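Reading time: 4 minutes

Play kitchen corner: how do you lay yours out?

prultcombe_pat
Right, I've finally got a big white table for the pretend food and I am far too excited about it! It's going in our playgroup room, on the carpet side, and I've been shuffling plates about all evening like I'm opening a café. My question is whether you set the food out on the plates ready for the little ones, or leave it all in a tub and let them get on with it. I've done it both ways at home with my two and can't decide.

Oonagh69
Set it out, every time! A plate with something on it is an invitation. Ours go straight for whatever is already "served" and then start swapping things over, and within five minutes you've been brought a banana with ketchup and have to eat the lot.

tinlidder
Going to disagree with Oonagh here. I used to lay ours out beautifully and the children would stand back as if it was a shop window. Once I switched to the tub they dived in. The plates stay in a stack and they deal them out themselves, and that dealing out is the best bit of the game as far as I'm concerned.

Wilma Verstraete
I'm somewhere between you two. I like a table that looks as if the cook has just popped out for a minute. A few things on plates, a few things off, nothing matching. Ketchup bottle lying across a plate, fruit in a bowl, a tomato loose on the table so that somebody has to decide where it belongs. I never put the colander with the pans, either. It goes right in the middle where they can get at it, and it gets used as a hat, a boat and a drum long before anyone drains anything.
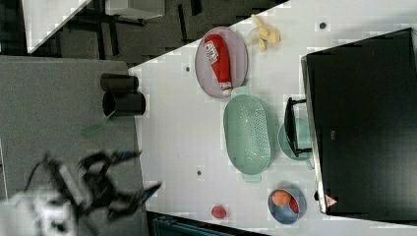
The other thing I'd say is go for plain colours on the crockery and let the food be the bright part. Soft greens and blues are lovely, and you can find a red tomato at a glance when it's tidying-up time. I've mixed shapes as well, ovals and rounds, and the older ones get very particular about which food goes on which. One little girl in January would only serve fruit in a bowl and told me off for putting a peach on a plate. Quite right too!

prultcombe_pat
Wilma, I love the cook popping out! Stealing that. Do you keep the sauce bottles in with the food, or are they a separate thing?

Wilma Verstraete
In with the food. They get squeezed over everything, so there's no point being tidy about it.

tinlidder
I'll give you the loose tomato, that's clever. Still not having it on the plates though. And I'd leave the colander out completely, ours ended up on a different child's head every thirty seconds and there were tears.

Oonagh69
Get 2 colanders, tinlidder! Solved.

marrowfat
Coming at this from the washing-up end. Squeeze bottles are the worst for getting grubby, especially round the cap. I do the whole lot in a bowl of warm soapy water at the end of the week and lay it on a towel overnight. We've got 12 plates and bowls from the Dutden set and they've come up well so far, although the blue has faded more than the green. Has anyone tried the Zendmont one?

Oonagh69
We had Zendmont before. Nice chunky fruit, but the plates were a bit small for a whole banana, and you do need to be able to serve a whole banana.

tinlidder
On that we agree.

prultcombe_pat
Thank you all, this is brilliant. I'm doing half the table set out and half with the tub next to it, and I'll see which end they run to. Colander in the middle. I'll report back, hats and all!

marrowfat
Put the bowls nearest the edge, small arms don't reach far.

Contact us | Copyright 2020 | Back to top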